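3.2 Method

Samples of household greywater were collected in February from 11 dwellings on the Mekness estate. Each dwelling supplied two litres from the laundry outlet and two litres from the bathroom outlet. Kitchen water was excluded on the advice of our supervisor, Radu Dobre, as its fat content blocks the filter paper.

Turbidity was measured first, then pH and conductivity. A 200 mL portion of each sample was passed through the sand column and the readings were repeated. The column was backwashed with 400 mL of tap water between samples. Natalina Pagano recorded all values and Brunello Mazza checked the entries against the bench sheets.

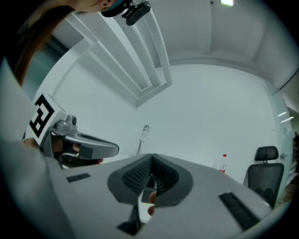 Conductivity changed little after filtration. The highest reading, 2,587 microsiemens per centimetre, came from a laundry sample where the householder reported using a powder detergent. Liquid detergents gave lower values in every case. Sodium was not measured directly, so the effect on clay soils is discussed in Section 5 using published values only.

3.3 Sources of error

The turbidity meter was recalibrated once, partway through the bathroom samples. Readings taken before this have not been corrected. Two laundry samples were stored overnight at 4 degrees and their colour had darkened by morning. Both are marked in Table 2.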